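Fatigue Cracking in Repeatedly Loaded Printed Snap-Fit Clips

Project report, Group 9
Enda Hegarty, Kathleen Madigan, Farzana Qureshi
Supervisor: Philomena Hayes

1. Summary

This report covers the design, printing and cyclic testing of small cantilever snap-fit clips of the type used to hold covers on low-cost enclosures. The clips were printed in two materials and in two build orientations. Each clip was opened and closed by a motor-driven cam until it broke or until 300 cycles had been reached. Clips printed flat, with the layer lines running along the beam, reached the limit in both materials. Clips printed upright failed early, and in every case the crack ran along a layer boundary at or near the root of the beam. Adding a fillet at the root extended the life of the upright clips but did not bring them to the limit.

2. Background

A cantilever snap-fit consists of a beam with a hook at its free end. During assembly the hook rides over an edge, the beam bends, and the hook drops into a recess. For a rectangular beam of constant thickness, the strain at the root is proportional to the thickness and to the deflection, and inversely proportional to the square of the length. A short, thick beam is therefore strained far more than a long, thin one for the same hook height.

Published design guides give allowable strains for molded parts. Printed parts differ in that the bond between layers is weaker than the material within a layer. When the beam is built upright, bending puts the layer bonds on the outer face directly in tension. When it is built flat on its side, the tension is carried along the extruded lines. The aim of the project was to find out how much this matters over repeated use, as opposed to a single assembly.

3. Clip design

The starting point was the battery cover clip from the Natton enclosure, which last year's group had drawn but not tested. The beam was lengthened to 25 mm so that it could be held in our fixture. Width, thickness and hook angle were left unchanged. Two root conditions were drawn: a sharp internal corner, as in the original, and a fillet with a radius equal to half the beam thickness.

The hook has a shallow lead-in face and a steeper return face. The return angle was chosen so that the clip could be pulled off without a tool. A square return face would have required a separate release mechanism on the rig and was ruled out at the first design review.

4. Materials and printing

The two materials were a standard PLA and a PETG, both from opened spools in the department store. The spools were dried overnight before use. All clips were printed on the same machine with the same nozzle. Layer height, number of walls and infill were held constant, with infill set to solid so that the beam section could be treated as uniform in the calculations.

Upright clips were printed with a brim, which was trimmed by hand. A first batch of upright PETG clips showed stringing between neighboring parts and was discarded. The nozzle temperature was lowered and the batch was repeated with wider spacing on the bed.

5. Test rig

The rig uses a geared DC motor turning an eccentric cam. The cam pushes a slide, and the slide carries a steel edge with the same profile as the enclosure wall. One turn of the cam closes the clip and pulls it open again. A microswitch on the slide drives the counter. A second switch, held down by the clip body, stops the motor when the beam separates.

The frame was cut from aluminum extrusion left over from the Midell project. The slide initially ran on plain printed bushings. These wore quickly and allowed the steel edge to tilt, so that one side of the hook took most of the load. They were replaced with brass bushings, and all results obtained with the printed ones were excluded.

Speed was set low enough that the beams did not become noticeably warm to the touch. No temperature measurement was made during cycling. This is a limitation, particularly for the PLA clips, and is discussed in section 8.

6. Results

All flat clips, with and without the fillet, reached the cycle limit without breaking. Whitening was visible at the root of the sharp-cornered PLA clips by the end of the test. The PETG clips took a slight permanent set, so that the hook no longer returned fully to its original position. The pull-off force fell accordingly.

The upright clips with the sharp corner gave the shortest lives. The worst was a PLA clip that broke after 9 cycles. The upright PETG clips lasted longer than the PLA ones but varied more from part to part. Adding the fillet improved the life of both materials, with the larger gain in PLA.

Fracture surfaces were examined under the bench microscope. On the upright clips they were flat and followed a single layer boundary. On the filleted versions the crack started slightly above the root, at the point where the fillet meets the beam.

7. Relevance to assembly work

Most snap-fits are closed once in production and opened a few times over the life of the product. Repeated loading becomes a concern for clips on test fixtures, on removable plates and on parts that are handled many times during process development.

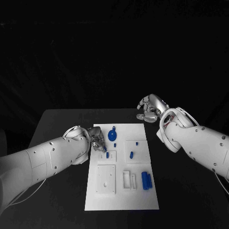
Figure 1. Two-arm work area with white fixture plates and blue parts on a white board.

For parts of this type, the results suggest that build orientation should be fixed on the drawing along with the material. If the beam has to be printed upright, a separate clip printed flat and fitted into a slot is worth considering. Ruairí McGrath, who reviewed our drawings, suggested a dovetail slot for this purpose. It was drawn but not printed in the time available.

8. Limitations and further work

The sample sizes were small and no statistical treatment was attempted. Only one printer was used, and layer bonding is known to depend on the machine and its settings. The cycle limit was set by lab access and does not represent a true fatigue limit. Beam temperature should be logged in any repeat of the work.

The following items were left open:

Longer runs on the flat clips, to find out where they fail.
A tapered beam, which spreads the strain more evenly along its length.
Annealed PLA in both orientations.
A load cell on the slide, so that pull-off force can be recorded for each cycle. At present it is measured with a hand gauge before and after the run.

9. Division of work

Enda Hegarty designed and built the rig. Kathleen Madigan carried out the strain calculations and drew the clips. Farzana Qureshi printed the clips, ran the tests and did the microscope work. The report was written jointly. The rig drawings, wiring diagram and cycle counts are in the shared project folder under Appendix A.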